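Gedo stacking mini drawers, three-layer set
Reviewed by Yeison Mamani
June 7, 2020

I bought this small drawer set from the Plelitz online shop, where it cost 65 dollars with delivery. I know this is a lot of money for something that stands on a bench and holds little things. I was thinking for a long time before I ordered, so I want to write my opinion for other people who are also thinking.

The parcel arrived after 2 weeks. The packing was good, with paper between the layers, and no corner was damaged. The instruction sheet has only drawings. I needed to look at it twice to understand which layer goes in the middle, but after this the stacking was easy and no tool was necessary.
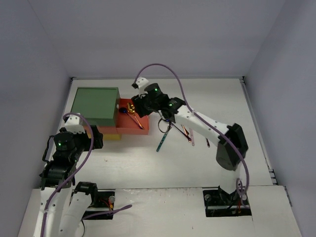 My main question was the size of the drawers. The shop page gives the outside width as 223 millimetres and says nothing about the inside, and I wrote to them to ask but the answer was only a copy of the page. So I tried with my own things. The red-orange drawer has a flat inside and low walls, and two spoons, the gold one and the dark one, can lie in it together on a diagonal. For teaspoons, tea bags, batteries or sewing things it is good. For a big serving spoon I would look for another product.

The colours are a matter of taste. Mine is green on the top, then salmon red, then mustard yellow at the bottom. On the shop page the green looked brighter to me, but I have got used to the quieter one and now I prefer it. My wife would like all the layers in one colour, and Plelitz does not sell it like this.

The upper face is flat, with a raised line near the back, and I keep my reading glasses there. The small white knob is pleasant to hold, although a person with big fingers will maybe find it too small.

What I don't like: the drawers have no stop. If you pull too strongly, the drawer comes out completely and your spoons are on the floor. It happened to me in the first week. I also compared it with the Beradbridge set of my neighbour, which is heavier and has a stop, but it takes much more space on the bench.

I give it four stars from five. I would buy it again if the price was a little lower.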